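Search this diary
Type a word and press enter

March, 7:40 in the morning

Up before the alarm again and so glad of it. I have decided this is the month I become a breakfast person. For years it was coffee standing at the counter and then a granola bar in the car somewhere past the Wuncombe turnoff, and I was starving and cross by ten. Day 17 of sitting down to eat, and I'm still excited about it when I wake up, like a kid with a new bike!

The thing that made the difference was putting everything out where I can see it. Cereal, toaster, fruit, plate, all on the one table, and I don't have to open a single cupboard while I'm half asleep. Esperanza Villalobos told me her mother did it that way in the big house on Cifuentes, with eight at the table, and I thought well, if it works for eight it can work for me.

I love that butcher-block top. The stripes in the grain are so pretty in the morning and I keep running my hand over it. I'm going to oil it this weekend if the store in Nilby has the good oil (they were out last time, and the man said try Bitolon, and I am not driving to Bitolon for oil). 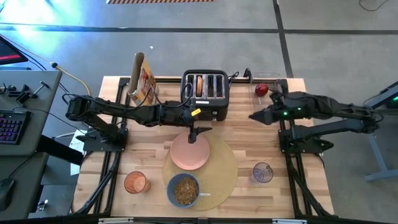
Breakfast corner, pink plate waiting for toast.

The woven placemat is my favorite part. I had it in a drawer for ages, saving it for company, and company never once got it. Now it's mine every day. The pink plate looks so cheerful on that straw color — I'd call it salmon, Esperanza says no, pink is pink. We went back and forth on the phone for far too long over that.

Four slots on the toaster is a lot of toaster for one person, I know. But when my sister and the boys come through at Easter we'll be able to feed everybody at once, and I can do bagels and bread on the same morning! I want to find out which setting the boys like. Mine is a little past golden, with butter right to the edges and then the apricot jam from the church sale. Half a jar left. I have to ring them about another.

Apples: the red ones were so good this week, crisp all the way through. I sliced one over my cereal yesterday with cinnamon and had a second bowl. Must remember to fold down the flaps on the box though, I keep leaving them standing open and the last box went soft on me before I got to the bottom.

Other things to try — peanut butter and apple on toast, a soft egg if I'm up early enough, that oatmeal Esperanza makes with the dates in it. She promised to write it down for me and hasn't yet.

Quarter past eight now. Second cup, then out to the mailbox, then the beans need starting.

Contact | © All entries belong to the diary's author | Back to top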